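Matlala Bicycle Kitchen, Gorncombe
Frequently asked questions

Last changed: 11 April 2012

Please read this page before you write to us. We receive many letters with the same questions, and we answer them slowly. If your question is missing, use the address on the contact page, and please put your telephone number also.

What is a bicycle kitchen?

It is a workshop where you repair your own bicycle with our tools. A mechanic is present and will help you when you are stuck, but the hands on the bicycle are yours. In Belgium, where I come from, there are several workshops of this kind, and when I moved to Gorncombe I missed one. Ayanda Maluleke had the same idea before me and already had the room, so we joined together.

When are you open?

Wednesday evening and Saturday morning. In the Easter week we are closed on Saturday. We stop taking new bicycles half an hour before closing, so that everyone has time to finish and to wash the hands.

Must I make an appointment?

For small work, such as a puncture, a brake cable or a saddle which moves, you may simply come. For a wheel, a bottom bracket or a fork, please book, as we have only 5 work stands and such work can occupy one for the entire evening.

What does it cost?

The use of a stand costs 2 pounds for one session. Yearly members pay 17 pounds and may come as often as they wish. New parts are sold at the price we paid for them. Used parts are by donation.

Which tools may I use?

All tools on the open wall and on the benches are for everybody. The tools in the grey cupboard (the headset press, the taps and the facing tool) are used together with a mechanic. Sockets, spanners and hex keys you may take to your stand without asking.

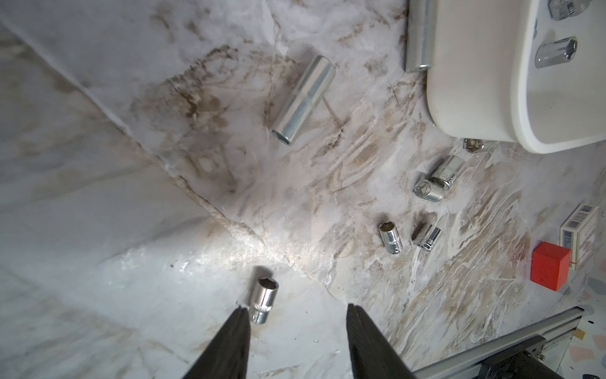 We ask only that you bring them back before you leave. A missing 10 millimetre can stop three people from working, and on most Saturdays it is exactly this size that everyone is looking for. If you find one of ours in your bag at home, bring it next time. We will not be angry.

I have never repaired anything. Can I still come?

You are very welcome. Many of our members had never removed a wheel before. Come early in the session, when it is more quiet, and tell the mechanic that it is your first time. On the first Wednesday of the month Ayanda gives a short lesson about punctures and brakes, and for this lesson no booking is needed.

My nut is rounded and nothing will grip it. What should I do?

Please stop turning it. Put some penetrating oil and leave it for one night. Then try a six-point socket, which holds on the flat sides of the nut and is kinder to it than a twelve-point one. Be sure the socket goes down fully before you pull. If it still slips, bring the bicycle to us as it is. A nut that has been attacked with pliers is much more work for us than a nut that was left alone.

Should I buy my own tools?

For the home I advise a good pump, two tyre levers, a set of hex keys and an 8, 9, 10 and 15 millimetre spanner. Buy these in good quality and wait with the rest. The large boxes of 117 pieces look attractive in the shop, but a bicycle needs only a small part of them, and the steel is often soft.

How do I clean tools after greasy work?

Wipe them first with a dry rag, then with a rag and a little degreaser, and dry them well. Do not leave chromed tools lying in water. Where the chrome is damaged they will rust, and the rust goes further under the chrome. A drop of light oil in the ratchet twice per year is enough. 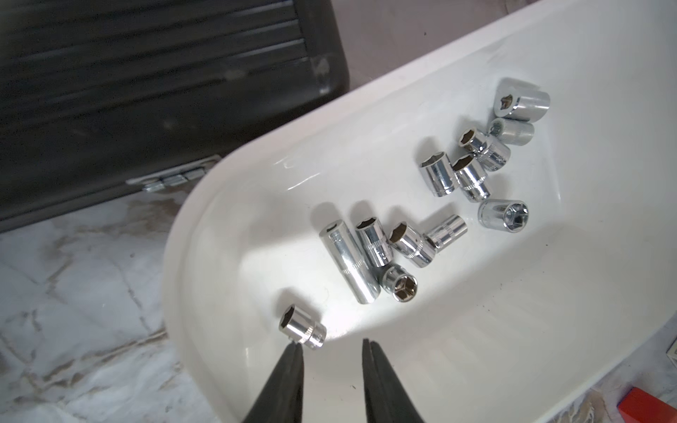
Can I bring my child?

Children from eight years may work on their own bicycle if an adult stays with them. Smaller children may come to look, but they cannot go near the grinding wheel or the truing stand, and there is no corner for playing.

Do you accept old bicycles?

We do, if the frame is straight and not cracked. Bring it during opening hours and do not leave it outside at the door. We cannot take electric bicycles or exercise machines.

Will you repair my bicycle for me?

No, for this you need a shop. Valtinon Cycles in Stukton does good work and they are honest about the price. If you have a difficulty with your hands or your back, speak with us and we will find somebody to do the heavy part while you give the instructions.

How do I reach you from Stukton?

Take the bus to Gorncombe church and walk down the lane to the left. The door is green. With the bicycle it is easier to follow the old canal path, but after heavy rain it is muddy near the bridge.

Frans Vanhove, for the workshop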